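The Door at Mesalside

So my aunt left me half a house in Mesalside, and the other half went to a woman I'd never heard of named Ľubica Kubíček. That's how the letter put it, half each, like a sandwich.

I drove up on a Tuesday with my friend Ratree Nuchit, who came along mostly because I'd promised her pie in Anstead on the way. The pie place had closed. She didn't let that go for 30 miles.

Ľubica was already on the porch when we pulled in. She was maybe seventy, in a big green coat (in June!), and she had a thermos between her feet.

"You're the niece," she said. "You have her chin."

I said thank you, I guess, and asked how she knew my aunt.

"We played cards. She owed me 1000 dollars."

Well, I laughed. She didn't. She poured herself some coffee and told me they'd played every week for years, up in the back bedroom, and my aunt was the worst bluffer she ever met. When the debt got silly they wrote it down on a piece of paper and stuck it in the house somewhere, and then my aunt went and changed her will instead of paying up. Which sounds exactly like her, by the way. She once gave me a canoe so she wouldn't have to return my sweater.

We went in together. The place smelled like oranges and old carpet, and all the clocks said something different. Ratree found the card table right off, folded up behind the bedroom curtains with a deck still clipped to it -- 3 cards short, Ľubica said, and she knew which ones.

"So where's the paper?" I said.

She shrugged. "She hid it. I never looked. It would have been rude."

That left one room, down past the kitchen, which my aunt always kept shut when I was little. I used to lie on the floor and try to see under the door. I had my hand on the handle and I swear I was 8 years old again, waiting to get yelled at.

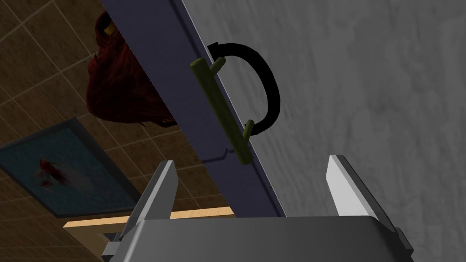
"Are you going in or are you moving in?" Ratree said behind me.

I went in. It was sweaters! Shelves of them, floor to ceiling, and mine was right there on top, the yellow one, with a piece of paper pinned to the sleeve. Ľubica read it over my shoulder and started to laugh, finally, this big honking laugh that set Ratree off too.

It said, "Double or nothing."

I put the sweater on. Then I went to get the card table.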